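Faraji Urio
5 Mar 2026

Week 7 of the Kombo build at the Flellomthorpe shared shop. The plan says a pair of cheap grippers will learn to fold laundry. I fold laundry. I have doubts.
3 comments

The linkages are fine. Black plastic, brass bushings at the pivots, flat pads on the fingers. I'll give the team that much, they move nicely. 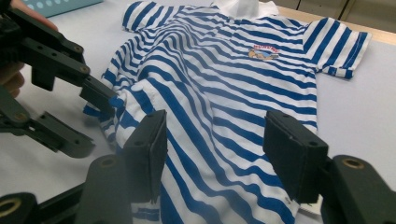 Two grippers, one striped shirt, plenty of wrinkles.
12 shares

My complaint is cloth. A block sits where you put it. A shirt has a new shape every time you let go, and the forum guide we're following (the Pravuletti one) gives that part a single paragraph.

It also says 50 folds by hand is enough to start. Then you reach the comments and people are saying 1000. That's a lot of evenings for one shirt – and I still don't know what happens when you switch to a towel.

Parts so far: $69 a gripper, before screws. Fair price. The time is what bugs me.

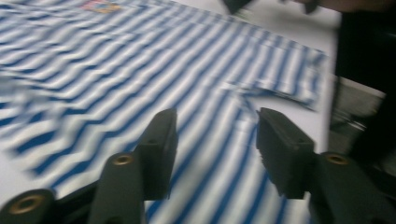
Stripes were my idea, by the way. I figured if the software can tell a fold from a stripe, I'll shut up for a week. Kinimdale shop folks say plain gray would be easier. Sure, but my closet isn't plain gray.
5 comments

Next up is swapping the pads for something softer and trying again. If it manages one sleeve by May I'll post it. I'm keeping my ironing board.
8 shares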